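Jollari open day: a tour, a draw and a very long raffle

The tour was supposed to start at 11, and by quarter past we were still standing in the car park looking at a minibus. It was a perfectly good minibus. It belonged to the club, it had the club's name down one side and the name of a window firm, Pradell, down the other in letters twice the size, and I suppose if you were feeling generous you could have called it the first stop.

Jollari were promoted in April after a play-off that went to penalties, and they have spent the months since finding out what the division above expects of them. It expects a proper away dressing room, for one thing. It expects a tunnel, or something that will pass for one, and a number of seats with backs. The open day was on 14 October 2023, with a league match against Ateş at the end of it, and the idea was that supporters could come and see where the money had gone before watching the team.

Our guide was Bogdan Krawczyk, a tall man in a club coat who has done the fixtures, the programme and the pitch bookings for longer than he would admit to. He began by apologising for the mud. He then led us through it.

The main stand holds 730, and has done since it was built, although the seats themselves are new. They came second-hand from a speedway track and are three different shades of blue. Bogdan says you can't tell from the pitch. You can tell from the burger van. They are comfortable enough, and the ones in the back two rows are under cover provided the rain is coming from the town side, which in my experience of the place it never does.

Under the stand is the home dressing room, freshly painted, with pegs. Somebody's child asked which peg was the captain's and was told it was whichever one he got to first. The away dressing room is next door and has been widened by taking a foot or so out of the referee's room, so that the officials now have to change more or less in a line. The showers were run for us as a demonstration. We all nodded at them. I have been round a couple of much grander grounds where they won't let you anywhere near the plumbing, and I think that's a pity.

Then the tunnel. It is an awning on wheels, it extends like a concertina, and it was bought from a club further up the coast that had moved on to a tunnel with walls. We walked through it in pairs, to music. I was paired with a man who had come for the raffle and wanted everyone to know it. At the far end you come out level with the eighteen-yard box, because the halfway line is where the drain is.

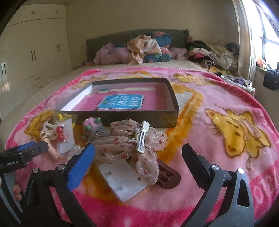
Pink fleece, yellow bears.

Lunch was in the clubhouse, which used to be the Clalico works canteen and still has the hatch. There was soup, and there were rolls, and there was a queue which doubled back on itself so neatly that I spent some time in it before finding I was heading for the toilets. The walls are covered in team photographs. The older ones are much the best. The moustaches go on until well after you would expect them to stop.

Wanda Pietrzak took over for the second half of the tour. She coaches the under-12s and the women's second team, and she is a good deal brisker than Bogdan. We saw the training pitch, the other training pitch (which is the first one's penalty area, fenced off) and the new floodlights, which we had to take on trust as it was one in the afternoon. The old ones were so dim on the far side, she told us, that the left wingers used to ask to swap at half-time in evening games even when it meant staying put. I have written that down exactly as she said it and I still can't make it work.

She was more serious about the lease. The ground belongs to the council and the current agreement has 14 years to run, and she would like it to be longer before anyone spends real money on the end behind the goal, where at present there is a grass bank and a sign asking you not to sit on it. People were sitting on it. A man with a folding chair asked a long question about drainage, and she answered it properly, with her hands, and I came away knowing more about clay than I had planned to.

Now the football. Ateş had brought a coachload and a drum, and had sold themselves half the raffle tickets by the look of it. They are a neat side who pass the ball sideways until you stop paying attention. Jollari, by contrast, like to get it forward early and then wonder who is up there. The tunnel worked on the way out, give or take a snag with the linesman's flag, and was rolled away to warm applause.

Ateş scored after 20 minutes or thereabouts, a header from a corner that the whole of the stand could see coming and several people announced in advance. Jollari equalised just before the break when their centre-half, up for a free kick, was hit by the ball and had the good sense to look pleased. That was the scoring done. The second half had a shot against the post, two bookings, a dog, and a substitution that took so long the player coming off had sat down, drunk his water and been asked to stand up again. One each was fair.

The raffle was drawn on the pitch afterwards. There were around 50 prizes, read out one at a time over a loudspeaker that only agreed with every other number. First prize was a set of windows from Pradell, fitted. It went to one of the Ateş drummers, who lives in a flat and was trying to give them to his mother by the time I reached the gate.

If you are going: the bus stops at the bottom of the hill and the last one back leaves before the final whistle of a three o'clock kick-off, so plan on walking. Entry on match days is cash only. The soup was leek. Bogdan says the car park will be resurfaced before the spring, and that there will be another tour then, beginning, I assume, at the minibus.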